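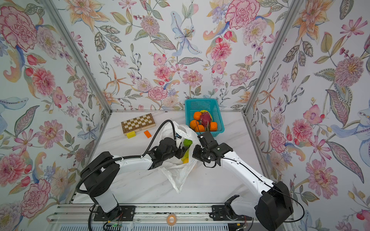
Kitchen Storage > Fruit & Produce > Baskets

Bakalis Grid Basket, Teal

Print this page | E-mail this page

$12, item 109

We took a long time to list this one. The sales sheet that came with our first carton said the Bakalis "keeps produce fresher, longer," and we have heard that about bowls, bags, bamboo, green plastic discs you throw in the crisper, and once a mat. So we'll start with what it is. It's a plastic basket with perforated grid sides and a solid rim. You put fruit in it and it sits on the counter or the table. It comes in teal, which is the color shown.

Does it keep fruit fresh?

We doubt that any basket does very much. Holes let air move, and fruit that can dry off after washing tends to do better than fruit sitting in a puddle at the bottom of a ceramic bowl. That much we believe. The maker's claim is stronger, and when Shoshana Kasprzak, who buys our kitchen lines, asked them for the testing behind it, she got the same sales sheet back as a PDF. We've left the claim off this page. If they send something better we'll put it up.

What we did ourselves was modest. Shoshana took a Bakalis home, Florencio Barrios took home the solid-sided Laltitz bowl we already sell, and they both bought lemons, limes and oranges at the same store on the same evening. Two kitchens, two families, different windows. The fruit in the grid basket looked a little better at the end of it, and one of Florencio's limes had gone soft where it touched the bowl. He also has the warmer kitchen. Make of that what you want – we wouldn't sell you a basket on the strength of one lime.

Out of the bag or in it?

A lot of us come home and drop the whole plastic bag on the table with the top scrunched up, and there the fruit stays until somebody wants an orange. If that's how things go at your house, the basket can only help if the fruit makes it out of the bag. Setting a closed bag inside a perforated basket cancels the one thing the holes are good for. You might as well use a drawer.

The thin see-through bags from the produce aisle are also hard to empty neatly. The fruit rolls to the low end and the plastic clings to it. Put the bag down right beside the basket, open the neck wide, and lift the pieces over by hand. Tipping works with limes and is hard on ripe peaches. Check each piece as it goes in. One split orange at the bottom will undo anything a basket might be doing for the rest.

The sides

The grid is the reason to buy this or skip it. On the good side, you can see in from across the room, so you notice when you're low, and you notice the brown spot before the fruit flies do. On the bad side, a grid has a great many small corners. Flour gets in them. So does whatever flew off the pan if you keep your basket near the stove. A quick rinse under the faucet takes care of dust. Anything sticky wants a dish brush, and you'll be at it longer than you would be with a smooth bowl. The sheet says "wipes clean in seconds." A cloth skates right over the openings and leaves what's inside them, so no.

Small fruit is another matter. Blueberries can work their way into the openings and grape stems hook on them. We'd keep both in the fridge in their own boxes anyway. Citrus, apples, pears, mangoes, avocados, onions if you must – all fine.

The rim

Solid all the way around and smooth to hold. We like it more than we expected to. Cheaper grid baskets often stop at the last row of holes with a thin lip, and the lip is what cracks. So far we haven't had a Bakalis come back with a broken rim. We've also only carried it since October, and plastic has a way of waiting until the warranty is over, so we'll hold the applause.

Weight limit

The carton says 12 pounds. We loaded one with canned tomatoes to that weight, left it on a shelf over a weekend, and it held its shape. Carried by one side of the rim, it flexed enough that Gyu-bin Ji in our stockroom put his other hand under it without being asked. Use two hands.

Color

Teal, and for now only teal. On our screens it leans bluer in the morning and greener later on, and we've had returns from people who were sure they'd ordered one or the other. If you are matching it to a backsplash, go by the basket itself and send it back if you're let down. Against a white or marble-look top it stands out quite a bit. Some people want that in a kitchen and some really don't. The maker says other colors are on the way. They said that last fall too.

Marble-look tops and real ones

Customers ask whether the basket scratches. Plastic on a printed or laminate top shouldn't do much unless there's grit underneath, so wipe under it now and then. Real marble has a different problem, and the basket makes it slightly worse. Lemon juice etches marble. A bowl would catch a leaking lemon and a basket with openings may let it through. If your top is real stone, put a saucer or a folded towel inside. Yes, that blocks some of the air. We said we weren't sure about the air.

Compared with the others we sell

Laltitz bowl, $39. Heavier, prettier, easy to wash, and no airflow at all. Better for a dining table where people are going to look at it. Three times the price for something that holds less.

Skostia wire basket, $39. Plenty of air, and it leaves dents in soft fruit. We've said so on its own page and it sells anyway.

A colander you already own. Costs nothing, has holes, drains over the sink. If you have a spare one, try it for two weeks before ordering this. Dae-han Bae on our phones tells callers the same thing, and most of them order the basket regardless, usually on the grounds that the colander is always needed for pasta.

Dishwasher

The box has a dishwasher symbol on it with no mention of which rack. We ran ours on the top rack with the heated dry turned off and it came out flat and true. We wouldn't try the bottom rack next to the element. Please don't use it in the microwave, and it isn't meant for the oven, which we mention only because of an e-mail we received.

What customers have said

"Fine. It's a basket. Arrived with a sticker on the rim that took me longer to get off than I'd like to admit." – M. Wi

We wrote back to Min-kyu Wi about the sticker. Warm water and cooking oil, left on while you make coffee. The maker has been asked to move it to the bottom, or to use a weaker glue.

"Bought two, one for fruit and one for the mail. The mail one gets more use."

"Says it extends freshness and I haven't noticed." (Bought elsewhere. We don't say that.)

Shipping and returns

Orders over $88 ship free, and we know that takes a lot of baskets. Please don't buy things you don't need to get there; the postage on one is less than you'd think. Everything goes out from our Plalcombe warehouse. Baskets nest, so if you order several they'll come stacked with paper between them. Pull them apart slowly, holding the rims.

Return it unused within 39 days for the full price. If it's been used and you simply don't care for it, write to us anyway and we'll work something out. Cracked on arrival: keep it, send a photo, and we'll ship another.

Item details

Name: Bakalis Grid Basket
Item: 109
Color: Teal
Material: Plastic
Sides: Perforated grid
Rim: Solid
Lid: Not included, and we don't know of one that fits
Fruit: Not included

Page last checked Sunday, June 6, 2021. Price was the same as in October.

Print this page | E-mail this page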